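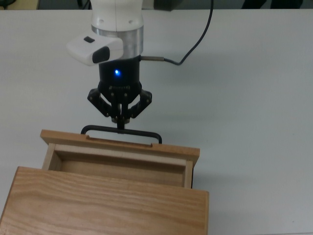

# Drevo drawer set: read this before you train on it

Last edited October 11, 2020

Hi! If you landed here from the Lidow repo, this is the drawer part of the data, and it has a known problem. I'd love for you to use it anyway, but please read the next bit first (I lost most of January to it and I'd hate for you to do the same).

## What went wrong

Short version: the "grasp lost" flag is wrong in some episodes. The gripper slips off the handle, the arm carries on along its path with nothing in its fingers, and the log still says it has a hold.

Longer version: my logging script, `turkham_log`, decides there's a grasp by looking at finger position. If the fingers stop before they're fully closed, it figures something must be between them. Fine idea! Except the handle on the upper drawer is a thin rod, so "closed on the handle" and "closed on air" come out very near each other, and I set the threshold on the wrong side. I'd tuned it on a chunkier knob and never went back to check.

There are 1,146 episodes in the set. I've found 12 with a slip that got logged as a good grasp. They're listed in `bad_grasp.csv`, and the loader skips them unless you pass `--keep-bad`.
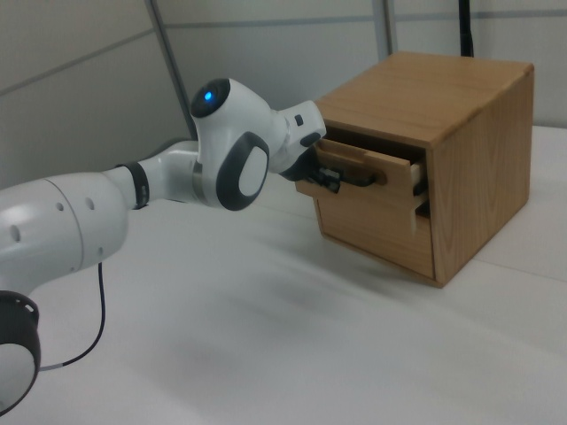 *Side camera, upper drawer partway open, fingers on the handle.*

## The scarier one

In 2 of those 12 the arm also tripped its force limit. A slip by itself is mostly harmless, but if the fingers come back in a bit low they can catch under the handle and start lifting the whole cabinet. The protective stop did its job both times. I had my hand near the stop button and not near the cabinet, and that's where yours should be too if you replay any of this on a real arm.

Please don't replay the raw trajectories at full speed. I mean it! Use the `slow` preset until you've checked your own handle height against mine.

## What's in each episode

- `wrist/` – frames from the camera mounted by the gripper
- `side/` – frames from the fixed camera
- `joints.npy` – joint positions
- `grip.npy` – finger position and the (untrustworthy) grasp flag
- `notes.txt` – whatever I typed at the time, spelling not guaranteed

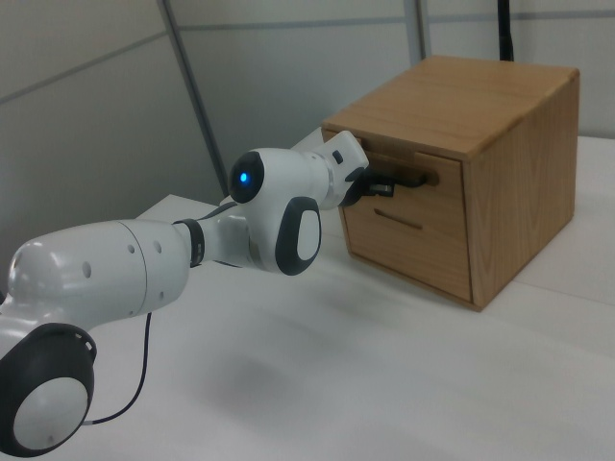
*Side camera, gripper on the upper handle, both drawers looking closed.*

## Fixing the flag yourself

Run `chisholm_relabel.py` on the folder. It ignores the old flag and compares finger position with how far the drawer has moved, going by the side frames. It needs 8 frames of motion before it'll commit to an answer, so really short pulls come back as `unknown`. I left those alone instead of guessing.

## Still open

- The relabel script gets confused when the arm blocks the drawer front from the side camera.
- Lower drawer episodes use the old threshold too. I haven't gone through them by hand yet.
- If you find another bad one, open an issue with the episode number and I'll add it to the CSV.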